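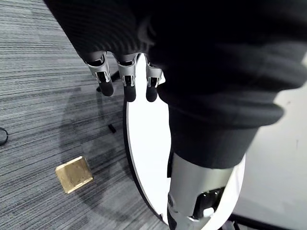
I bought my first side table at a yard sale in Silton for 8 dollars, and I've been fussing over little tables ever since. My friend Margarida Carrilho says I should own fewer of them (she has one, and it's buried in mail). What wins me over every time is a plain round white top with a thin black rim, especially over a grey striped carpet — all those streaky lines make the curve look so crisp! I did try a square one last May. I bruised my hip on it for 12 days straight and gave it to Celeste Macedo, who keeps her sewing box on it and won't give it back.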